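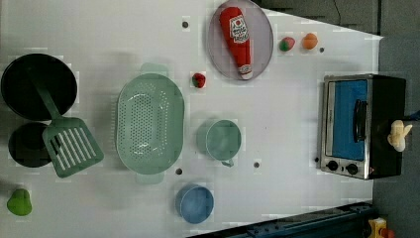

Jugar a las cocinitas: qué aprenden los niños cuando hacen la comida de mentira
Trabajo final de la asignatura Juego y Desarrollo Infantil
Entregado el 4/19/22

1. Por qué elegimos este tema

Cuando nos pidieron un tema libre, en el grupo empezamos a hablar de los juegos de nuestra infancia y acabamos, casi sin querer, discutiendo quién preparaba las mejores sopas de tierra. De aquella tarde tan larga (y tan divertida) salió este trabajo, que trata del juego simbólico entre los tres y los seis años.

2. Cómo lo hicimos

Repartimos un cuestionario entre las familias de dos escuelas infantiles, Flendum y Latham, y recibimos 142 respuestas, muchas más de las que esperábamos. Además hicimos 20 sesiones de observación en el rincón de juego de Latham, siempre después del almuerzo, con el cuaderno en la mano y procurando no molestar.

3. Lo que encontramos

Lo que más nos llamó la atención fue el lenguaje. Los niños que hacían de cocineros usaban palabras que no les oíamos en otros momentos – «remover», «a fuego lento», «le falta sal» – y las decían con el tono exacto de un adulto de su casa. También negociaban mucho: quién sirve, quién paga, quién es el bebé. Los enfados eran frecuentes, pero casi todos se arreglaban sin que interviniera la maestra.

4. Limitaciones

Somos conscientes de que dos escuelas del mismo barrio dan para lo que dan. En Flendum solo pudimos pasar el cuestionario, y nos quedó pendiente comparar el juego dentro del aula con el del patio. Lo intentaremos en mayo, si las escuelas nos siguen abriendo la puerta con la misma paciencia.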